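Folding umbrella

A folding umbrella, also called a collapsible or compact umbrella, is an umbrella whose shaft telescopes and whose ribs are jointed, so that the closed canopy is much shorter than that of a stick umbrella.

Construction

The shaft consists of two or more nested tubes held open by a spring catch. Each rib folds at one or more hinges. The canopy is usually woven polyester or nylon and is secured with a strap when closed.

Storage

A canopy rolled without smoothing the panels keeps its creases. Makers generally advise drying the fabric open before it is strapped, as trapped moisture can rust the rib joints.

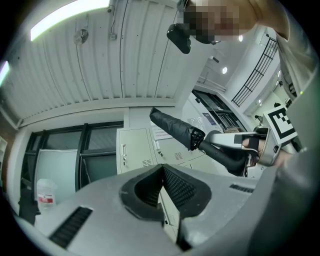

Usha Thevar disagrees on drying: half open is enough, and it puts less strain on the ribs.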